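News > Music > Awards

Golten Prize goes to Tukov for third album
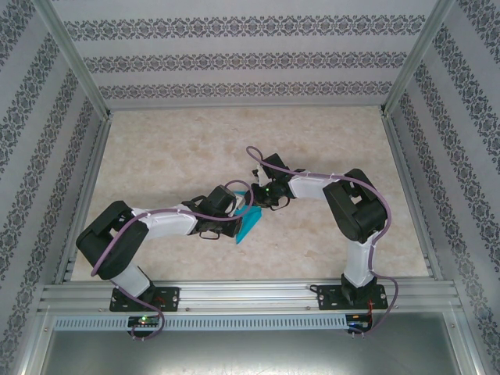 Two robot arms and a teal cloth against a striped damask wall.

1/28/19

The four-piece band Tukov has won this year's Golten Prize for its third album, Valum, ahead of seven other records on the shortlist. The judges announced the result at the end of a two-hour show at the Fekete Theater, where five of the shortlisted acts played one song each.

Tukov closed the evening with the album's title track, played slower than on the record and with a small string section. The band went back on stage a few minutes later to collect the award and kept the speech short. They thanked their label, their parents and the sound crew at the Fekete, where they played their first paid show as a support act.

The prize is open to albums released in the past calendar year by artists who have never had a record in the national top 10. A total of 111 albums were entered, up from last year. A panel of nine judges listened to all of them over the fall and agreed on the shortlist in the first week of January. The winner receives a cash award and 100 hours of free studio time, to be used within two years.

Valum was recorded in a rented house over one winter. Most of the vocals were done in the kitchen, and on the fourth track a kettle can be heard near the end. The band had planned to record the songs again in a proper studio but decided to keep the house versions after playing them for friends. The first pressing was only 200 copies on vinyl, all sold at concerts. A second pressing is due next month, with a new sleeve and one extra song.

In their statement, the judges said the album "has patience, and it trusts the listener to wait for the chorus." They also praised the drumming and the order of the songs. A special mention was given to a solo piano record on the shortlist, the first piano album to get that far since the prize began.

Tukov formed six years ago and released two albums before this one, both of them now out of print. The band says the first will be reissued in the summer. There are no plans to bring back the second, which they have described in past interviews as rushed.

A spring tour starts in March with 14 dates, most of them in smaller rooms. The last show is back at the Fekete, which holds 293 people for standing concerts. Tickets for that night go on sale next week at the theater box office, with a limit of four per person. Support acts will be different in each city and will be named closer to the time.

Entries for the next Golten Prize open in September. Labels and unsigned artists can both apply, and there is no entry fee for a first album.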